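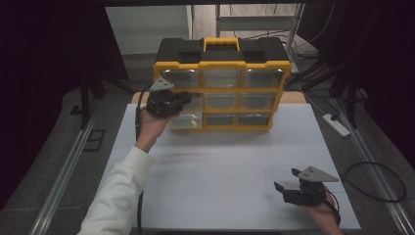

Let the students be the robot first

Every robotics club I have ever helped with starts in the same place. A kit arrives, the lid comes off, and by the second week twelve teenagers are watching one teenager type. I love these kids and I love these kits, but I think we've had the order wrong for years, and what our group at Drirkwood has been up to since August has convinced me.

Our students began with their hands. Before anyone wrote a line of code they spent weeks with a gripper in each fist, working at small everyday jobs on a white board. The parts organiser is my favourite of the lot. Nine clear drawers, a yellow frame, the sort of thing you'd keep screws in. Pull a drawer open, pick out what's inside, put it back, shut it. Easy! Except you try it with two stiff black fingers in place of five soft ones, and a cable trailing past your wrist.

What happens next is the bit I wish every head of department could see. They start to argue. Should the left hand steady the case while the right one pulls? Do you hook the drawer from the top or push in from the side? One pair spent a whole lunch hour on whether it's better to go for the bottom row first, and they were still at it in the corridor. That is engineering, and it came from people who had told me in the summer that they weren't technical.

The project is called Clava, after a name somebody put on the sign-up sheet and never changed. By the spring the group had recorded 814 goes at the drawers and over 3,000 across all the tasks. They sorted through them themselves, threw out the muddled ones and wrote notes on why. I have never known a class so fussy about its own work, and I mean that as high praise.

I do hear the complaint from other clubs, especially those building towards the Fitzsimmons Cup. Where's the competition in it? Where are the motors, the sparks, the big day out? Fair enough. I've cheered myself hoarse at the Cup and I'd go again tomorrow. But a contest robot is usually built by the three or four students who already knew they liked building robots. Opening a drawer is something everybody has an opinion on, and the quiet ones often turn out to have the best hands in the room.

Nor is it a soft option. When they do move on to the programming they'll arrive with proper questions, such as how a machine is meant to know that a clear plastic drawer is there at all when half of what it sees is reflection. I couldn't answer that one on the spot. We spent the rest of the session on it.

So if you run a club, try a term of this before the next build. Borrow an organiser from the workshop, put something small in the bottom left drawer and hand over the grippers. Then stand well back, as it gets lively.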